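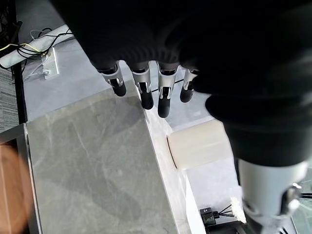

Dept. of Geography and Public Policy, Dirkport College

Flat Fee or Meter? Water Bills in Two Dirkport Neighborhoods
Final project report, Parveen Ansari and group

Why we picked this

Dirkport still has two ways of paying for water. The older part of town pays a flat fee folded into the rent or the tax bill. Erkotden, across the rail line, went over to meters a while back when the pipes were replaced. Same river, same treatment plant, completely different bills. Two of us live in flat fee buildings and had never seen a water bill before starting this.

Our question: do people who pay by meter think about water differently, and does it change anything they do at home? Second question, added later because it kept coming up in interviews: do people think their way of paying is fair?

We did not try to measure actual consumption. We asked the utility for block level data in the first week and got a polite no. So everything below is what people told us, which has obvious problems, see the end.

What we did

Door to door and by phone. We ended up with 26 households on the metered side and 16 on the flat fee side. Wanted them even but the flat fee buildings have locked lobbies and we ran out of evenings. Most interviews took 20 minutes, a few went a lot longer (people have opinions on water). Same question sheet for everyone, with one page swapped depending on how they pay.

The bigger Erkotden buildings are managed by Warraich, who let us put a notice up by the mailboxes. That got us more replies than knocking did. We should of done that from the start.

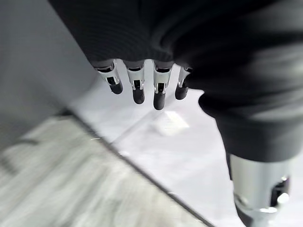
Figure 1. Robotic hand, silver joints and black fingertips.

Background, short version

Economists mostly like meters. If you pay for each gallon you have a reason to fix the drip. With a flat fee the drip costs you nothing, it costs everybody a little. The argument on the other side is that water isn't like cable TV, and a family with four kids can't just decide to use as much as a single person. Meters hit them harder and they are often the ones with less money to begin with.

There is a middle way, usually called block pricing. A first chunk cheap, then the price climbs. Erkotden doesn't have it. One price per unit, plus a fixed charge just for being connected. The fixed charge is what people were angriest about, more on that below.

Most of the readings we found for class were on single family homes with lawns. Apartment life is diferent. No sprinklers, no pool, hardly anything to cut except showers, laundry and leaks.

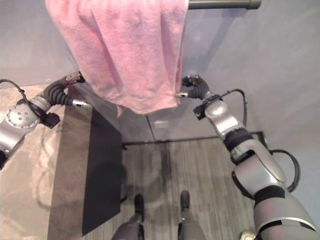
What people told us

Metered households knew their bill. Nearly all of them could give the last one without looking it up, and several went and got the paper. One woman had kept every bill in a shoebox since moving in. Flat fee people mostly guessed and the guesses were all over the place. One man was sure water was free.

Habits. Metered households talked more about shorter showers and full loads of laundry. But when we asked WHEN they started doing that, a good part said they always had, their parents were strict. So we can't say the meter did it. Leaks were clearer. On the metered side a running toilet got reported in days. On the flat fee side we heard weeks, in one case "since before Christmas".

Some Erkotden tenants get their readings through an app, Prerkura, and check it like a step counter. Others had the app and never opened it. The ones who did open it liked catching odd nights - a spike at 3 a.m. means something is running that shouldn't be.

Fairness surprised us. We expected flat fee people to defend the flat fee. Mostly they didn't care either way. Metered people were split, and the split went by household size, big families against, singles and couples for. Almost everyone on a meter disliked the fixed charge, including those who were happy with the meter itself. A retired bus driver put it this way: "I was away the whole month and I still paid for the pipe."

We read him the utility's explanation (the pipe costs the same whether you use it or not) and he said fine, then put it in the taxes. That is more or less the flat fee again, and he laughed when he heard himself say it.

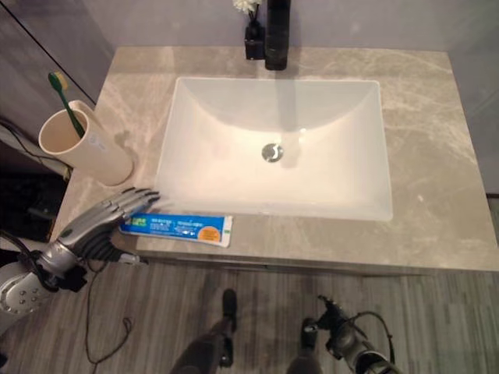
A couple of people raised the same thing from the other end. If the pipes are a shared cost they should be paid for together, and only the water itself by use. We think this is the strongest idea anybody gave us and it came from a tenant, the readings never put it that simply.

Problems

Small sample, uneven sides. People who answer a notice about water bills are probably people who care about water bills. Renters and owners got mixed together and we only noticed on Tuesday, when the tables were done. Interview 223 on the recording list is a numbering mistake, it should be 23.

No consumption data. With it we could have checked whether the people who say they save do save.

Recommendations

Try block pricing in Erkotden for one year, first block cheap and sized per person. Print the fixed charge on its own line with one sentence saying what it pays for. In flat fee buildings, a leak form by the mailboxes with a phone number that gets answered.

Question sheets and the tables are in the appendix, interview notes on request, names taken out.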